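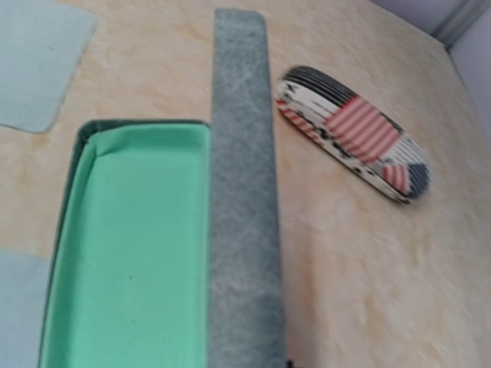 ### 4.2 Small containers and the places where they are kept

The second part of the household survey dealt with the small containers in which people keep the things they carry every day. In the interviews this question was often answered quickly, with a word such as "box" or "tray", and the interviewer had to ask again before any detail was given. We found that the lining of a container was one of the first details to be mentioned. A bright lining, like the mint-green fabric in the open tray in Figure 3, was described by many respondents as helpful for finding small things, while a dark one was said to "swallow" them. The colour of the outside was mentioned less, and mostly by those who had received the container as a present.

**Figure 3.** Open tray with fabric lining, on a tabletop.

The survey was carried out in two towns, Kollwood and Sarnari, and covered 163 households. In these households 1308 containers were recorded, of which 688 were in use at the time of the visit. The others were kept empty, or were kept inside another container. This high share of unused containers was not expected when the study was planned, and the first version of the form had no place to write it down. The form was changed after the first 8 visits, and these households were visited again in July, so that all answers could be compared.

We use the word "container" in a wide sense. It includes boxes, tins, trays, bowls and cases of every kind, if they are small enough to be lifted with one hand. Bags and purses were left out, as they leave the house with their owner and belong to the earlier part of the survey (Section 4.1). Drawers were also left out, although several respondents protested against this. For them the upper drawer in the hall was the most important container of all, and we agree that the border is not a natural one.

The original purpose of a container had only a weak influence on its present use. Cases for glasses held sewing needles, memory cards, spare keys and, in one household in Sarnari, the milk teeth of two children who are now adults. Biscuit tins held documents more often than biscuits. Respondents did not see this as a second life of the object, a phrase that is common in the literature, and when it was read to them some did not understand what was meant. A box was a box, they said, and it was used for what fitted in it.

More interesting for our question is the place where the container stands. Following Ashour, we separate "resting places", where a thing is put down for some hours, from "keeping places", where it stays until somebody looks for it. In Kollwood the resting places were mainly tables and window sills near the entrance. In Sarnari, where the houses are older and the entrance is often narrow, they were found deeper in the house, usually in the kitchen. Keeping places did not differ much between the two towns — bedrooms came first in both.

A container can also move from one group to the other. This happened mostly when it lost its lid. An open box attracts coins, buttons and receipts, and after some time it is emptied into a closed one and begins again. One respondent called this "the weekly harvest". Others knew the practice well but had no name for it, and three of them first denied it and then showed us the result.

The interviews were made in the respondents' first language and translated by the second author. Rokeya Begum checked the translations against the recordings and corrected the terms for materials, which had been too general in the first draft. In particular, one local word had been translated everywhere as "cloth", although speakers use it for felt and for soft leather as well. The answers concerning linings were coded again after this correction. The order of the most frequent answers stayed the same, but the group "cloth" became smaller.

Some limits must be mentioned. The visits were announced in advance, and it is probable that tables were tidied before our arrival. The respondents also decided which rooms could be entered, so the number of containers in bedrooms depends partly on their own reports. Finally, both towns are of medium size and lie in the same region. A comparison with Erska, where the flats are smaller and rented for shorter periods, would show whether the unused containers are a matter of habit or simply of space. The material from Erska has been collected but is not yet coded, and we do not use it in the tables of the next section.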